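Rollum House residents' meeting
Minutes, November

Present: Adom Tsikata (chair), Sena Ansah, Yayra Aryee, Pankaj Semwal (minutes)
Apologies: Naa Agbenyega

1. Previous minutes
Agreed with one correction: the boiler service cost 1505, not 1550.

2. Washroom cleaning
Sena reported that the cabinet fronts were being missed on the weekly clean. People do the basin and the floor and leave the doors and drawers. Agreed to add the fronts to the rota sheet, with a cloth kept for them.
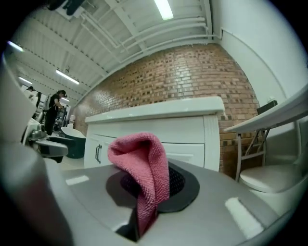 Pink cloth, with the white cabinet and brick wall behind.

Yayra asked whether spray could be used on the panels. Pankaj said a damp cloth is enough, and to go into the recessed edges and round the handles, where dust collects. Spray to be kept for the basin only.
Action: Yayra to rewrite the rota sheet.

3. Drawers
Adom asked that drawers be wiped along the top edge as well as the front, and pushed fully shut afterwards. 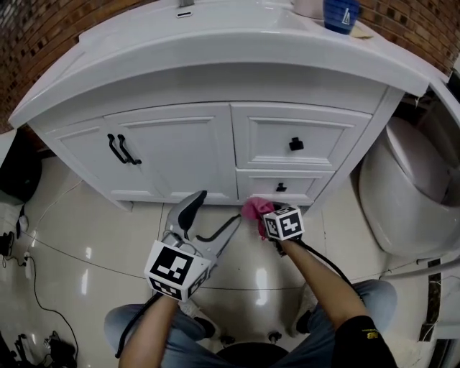
Naa had sent a note asking for cups and small items to be taken off the worktop before each clean. Agreed. Anything left out goes in the box by the door.
Action: Sena to find a box.

4. Money
Balance stands at 3090. Cloths and floor cleaner came to 33 from Quansah. Adom to repay Sena.

5. Any other business
Two keys to the side gate are still missing. Pankaj to ask Naa.

Meeting closed 8.15 pm.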